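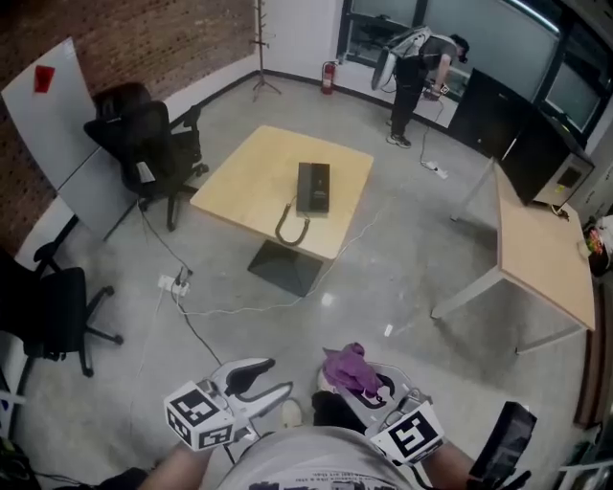 Collecting hand demonstrations: pictures from the Arnus room
Posted Sunday, June 2, 2019

Our group records people doing small everyday jobs with hand-held grippers, so that a robot arm can later be trained on the same movements. The people who do the recording are called collectors. They work standing up, one gripper in each hand, and each go at a task is saved as one episode.

The pictures on this page come from the Arnus room, one of the two places where we record. The other is at Livasberg and has its own gallery. Saulius Kairys looks after both and wrote the task sheets.

A task sheet is a single page. It gives the starting layout, the end state and a time limit, and leaves the rest to the collector. We used to write out every grasp in order, and the episodes came out stiff and all alike. The sheets are shorter now and the movements vary more, which suits the training better. Pick-up tasks with cloth are still the slowest to learn. Cloth never lies the same way twice, and a grasp that is a little too shallow will slip halfway through the lift.

The fiducial markers on the grippers let the software work out where each tool is. They need to stay in view and stay clean. A scuffed marker can spoil a whole run, so collectors look them over at the start of a shift and again after lunch.

The first set, called Solletti, has 369 episodes after checking. We dropped 23 from the raw recordings, most of them for lost tracking. The target for the full set is 3,000, and the work will carry on through July.
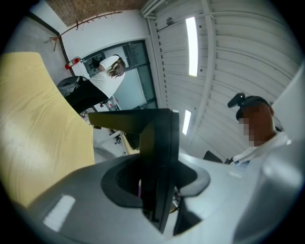
The room from a gripper's own camera, with the black finger in the middle and strip lights on the ceiling. A collector wearing a head-mounted device is on the right.

Footage from a gripper is very wide and bends towards the edges. We leave it like that for training – straightening it throws away the corners, and the corners often hold the table edge or the other hand. The picture turns with the wrist as well, so anyone checking episodes for the first time should start at half speed.

Checking is done in pairs. One person watches the gripper footage, the other watches the head view, and both mark the moment the object is let go. If the two marks are more than a second apart, the episode goes back into the queue for a second look. The Dudás tasks, which use smaller objects, will be checked in the same way once the first batch is in.

Task sheets for Solletti are kept in the shared folder under the room name. Corrections to captions should go to Saulius.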